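Why I gave up on the perfect pantry

March 9, 2020

So I finally cleaned out the pantry. I know, I know, I've been saying I would do it since we moved into the Navberg place, and every time I opened that door a bag of lentils fell on my foot and I just shut it again and made toast.

What got me going was my friend Thilini, who came over for dinner and went looking for the cumin. She found 3 jars of it. All open! One of them had come with me from the apartment in Hivden, so I'm not going to tell you what year was printed on the lid. It smelled like a cardboard box.

My first plan was the fancy one. You've seen those pantries online, with the matching jars and the little handwritten labels and everything lined up by height. I priced it out one night on the couch and the jars alone came to more than $300, and that was before the labels, and before the wire racks (there are always wire racks). I closed the laptop and went to bed.

Plan two was much dumber and it worked a lot better. I took everything out and put it on the floor, and then I only put back what I could name a meal for. Rice, fine. Chickpeas, fine. The jar of pickled something that Rajitha gave me two summers ago — sorry, Rajitha — went out. So did the cake sprinkles, although I did feel bad about those for a minute.

The whole thing took an afternoon, with a long break in the middle when I found a box of good crackers and sat down on the step to eat them.

The new rule is that things live near where I use them. Oil and salt by the stove, tea by the kettle, baking stuff all together in one bin so I can pull the whole lot out at once. I've been at it 6 weeks and I've only had to hunt for something one time (the baking powder, and it was in the bin, I just didn't look). 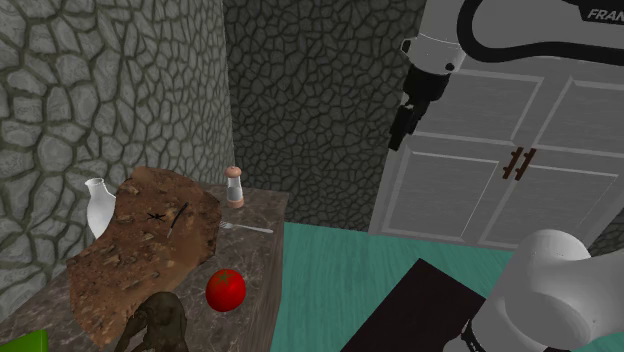

The other thing I changed is how I shop. I used to buy pasta every single time I went to the store, on the theory that you can always use pasta. Now I keep a scrap of paper taped inside the pantry door and write a thing down when I open the last one. If it isn't on the paper I don't buy it. I cheat on chocolate.

Next up is the freezer, which scares me more. There's a tub in there with no label that could be soup or could be stewed apples, and I'm planning to thaw it on Sunday-dinner rules: whatever it is, we eat it. Thilini has already said she's busy that night.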